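**From the Jotton Street Kitchen: Putting Up the Last of the Summer**

Every year I tell myself I'll start canning in July like a sensible person, and every year I find myself at the tail end of August with tomatoes on the windowsills, tomatoes on the stairs, and a bag of somebody else's tomatoes hanging on the front doorknob. If you left those, thank you, they were lovely, and please write your name on the bag next time so I can return the favor in salsa.

So let's talk about canning, now that so many of you have asked when we're going to do another swap. We are! It will be in October again, at the hall on Grube Road, and the rules are the same as before. Bring what you made, put the date and the ingredients on the label, and take home as many jars as you brought. Last fall we had 40 people and 166 jars, and I came home with a plum butter that I hid from my own family behind the oatmeal.

For those of you who are new to this, I'd start with tomatoes or a simple pickle and leave the green beans for another year. Low-acid vegetables need a pressure canner, and there's no way around it, however your grandmother did it. Even tomatoes want a little help, so add bottled lemon juice to every jar, one tablespoon to a pint and two to a quart. Bottled, please, and save the fresh lemons for your iced tea. I know it feels backward, but the bottled kind has the same strength every time and the ones from the store are all over the place.

Emilian Dinu asked me whether he could use the old jars from his uncle's cellar in Colteo, the beautiful ones with the glass tops and the wire clamps. I hated to answer him. They're wonderful for dry beans and buttons and for looking at, and I have a whole shelf of them myself, but I wouldn't process food in them anymore. For that I stick with regular mason jars and new two-piece lids. The screw bands you can use over and over until they rust, and the flat lids get used once.
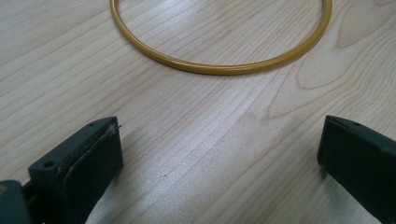

Run your fingertip around the rim of every jar before you fill it, too. A chip you can hardly see is enough to spoil a seal, and it's a sad thing to lose a quart of good sauce over it. I do this at the sink the night before, with the radio on, and by the time the water's boiling the next morning I'm not hunting for anything.

Delia Sima has also very kindly sent her bread and butter pickle recipe, which she has made for so long that she had to follow herself around the kitchen with a measuring cup to get it written down. It's too long to fit in this issue, but there are copies in the basket by the hall door. She slices her cucumbers thin, salts them with the onions, and leaves them under ice for three hours, and she says that if you skip the ice you shouldn't tell people it's her recipe.

A couple of small things before I go stir something. The big enamel canner is out on loan until next week, and the smaller one is free if anybody wants it. We could use more half-pint jars, as everyone seems to want to make jelly at the same moment. And if you have a Zancombe apple tree and don't plan to use all the windfalls, please call me, even if it's late. I'll come with a bucket.

August 24, 2025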